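## 4. Equipment Planning and Cost Structure

The decision which equipment to buy was made before the final list of disassembly tasks was known. This is a common situation for small laboratories, where the budget year closes in November and the money cannot be moved to the next period. In this section we describe how the purchase for the Levska cell was planned, which items were underestimated, and what we would order differently.

### 4.1 Division of the budget

We divided the costs into two groups. The first group contains equipment that keeps its value when the task changes: the arm, the extrusion table, the controller and the safety hardware. The second group contains everything that is bound to one type of product, such as fingers, fixtures, trays and spare computers for trials. In the first draft, prepared by Iason Alexiou, the second group was treated as consumables and received only what was left after the arm was chosen. This was a mistake. An arm can be quoted in one afternoon – the fixtures need several rounds of drawing, printing and correction, and every round uses working hours that do not appear in any quotation.

Two suppliers were compared, Ornness and Sarantis. The offer from Sarantis was lower for the arm itself, but it did not include the mounting plate, the cable set or the first service visit. After these items were added, the difference between the offers became too small to decide by price, and we selected Ornness for the shorter delivery time. We recommend that the comparison table is made per working cell and never per arm.

### 4.2 Estimating the task-specific items

For the task-specific group we used the removal of a hard disk drive from a desktop computer as the reference operation. It requires a grasp on a caddy with little free space on the sides, and the computer must stay in the same position during the whole cycle. We set aside 500 euros for printing material and 1046 euros for gripper parts. The printing budget was sufficient. The gripper budget was not, as the fingers had to be redesigned when we changed from bare drives to drives in plastic caddies.

Figure 7 shows the reference operation in the cell. The table made of slotted profiles was the cheapest choice per area, and it allows fixtures to be moved without drilling. The printed fixture to the left of the tower belongs to the second group of costs, while the arm and the table belong to the first.

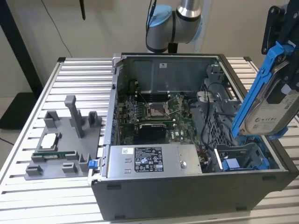 **Figure 7.** Reference operation: gripper holding a 3.5-inch drive in its caddy above the drive cage of an open desktop tower.

### 4.3 Consequences for later purchases

The plan for the second cell, at the Pravlow site, follows a changed order. First the reference operation is fixed and tried by hand, then the fixtures are drawn, and only after this the arm is requested from the suppliers. We also keep a separate line for used computers. The trial units wear out at the clips and rails – a worn caddy no longer gives the same resistance as one from a normal machine, and results obtained with it are difficult to compare.

The prices given in this section do not include tax or the salary of the technical staff.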